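Two colours, one basket, and I'm smitten

I have been meaning to write about baskets since June, so forgive me if this one runs away with me. I've fallen completely for honeycomb printing! It began with a dull little pen pot I made for the shelf by the back door, and now I can't walk past an empty surface in the house without wondering what sort of lattice would look good on it.

The pattern I keep going back to is one I drew up myself and named Barbu, for no better reason than that I liked the sound. It's a tapered square shape, wider at the bottom than at the top, with a solid rim round the mouth and uneven six-sided cells all the way down. I love that the cells don't match. My first tries had perfectly regular hexagons and they looked like something off a drain cover, but once I let them wander a bit the whole thing came alive. Light gets through it beautifully too, especially at four in the afternoon when the sun comes round to my side of the house.

Then there's the colour. I'd always stuck to one reel per basket (sensible, a bit beige in spirit) until I saw a stall at the Turnholm makers' fair piled high with pots in the most outrageous pairings, lime with plum, orange with grey. I came home fizzing. Royal blue and hot pink went straight to the top of the list, with the pink at the bottom and a sudden change to blue, no fading, no fuss. I do like a clean line.

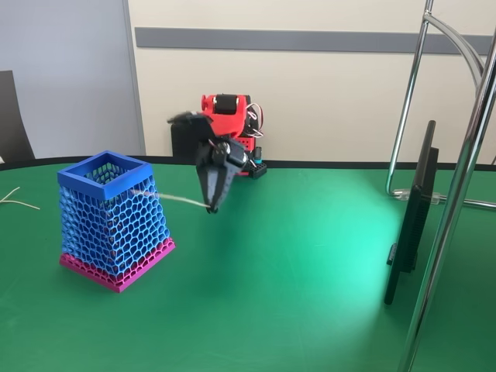
As for what to put in them, I've gone back and forth. String and cord are my favourite, the thin pale sort I use for parcels and for tying up the beans, because you can see at a glance how much is left. Clothes pegs work well too. Buttons don't, unless you enjoy finding them under the fridge!

Next I want to try a shallower version for the bathroom, which I'm calling Sketero until something better comes along, and I've got 3 colours picked out for it already. Mustard is definitely one of them. If you've made anything in a two-colour lattice, do leave a comment and tell me which pair you chose, I'd love to steal it.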